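Washing and Line-Drying Dark Cotton Bedding

Updated February 2025

Dark cotton loses color in two ways: dye bleeds into the wash water, and the surface fibers break and turn fuzzy. The steps below deal with both. They apply to sheets, pillowcases and throws up to a weight of 300 grams per square meter.

Before washing

Check the care label. Close zippers and buttons, then turn covers inside out. Test new items for loose dye by pressing a damp white cloth on an inside seam for 60 seconds. If color transfers, wash the item alone.

Washing

Set the machine to cold and the spin to its lowest speed. Fill the drum halfway - a packed drum rubs the cloth against itself and leaves pale crease lines. Use liquid detergent without bleach or optical brighteners. Measure 50 ml for a normal load in soft water. Powder may leave white streaks in a cold cycle.

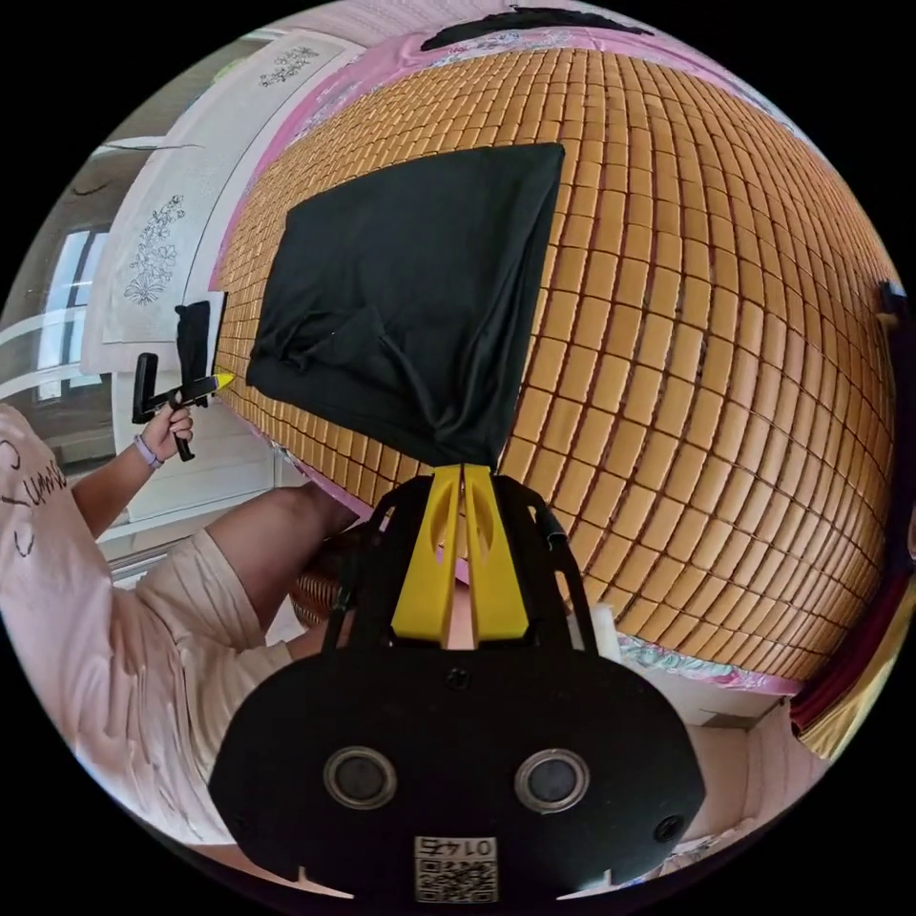
Remove the load as soon as the cycle ends. Shake each piece out and smooth the hems by hand while the fabric is damp.

Drying

Hang everything inside out and in shade. Fold sheets over the line by a hand's width and peg them at the hem. Indoors, leave a gap between layers and open a window.

If a dryer is the only option, use low heat and stop the cycle while the seams are still slightly damp. Finish on a rack.

Storage

Fold only when fully dry. Keep dark sets away from white towels, which shed lint.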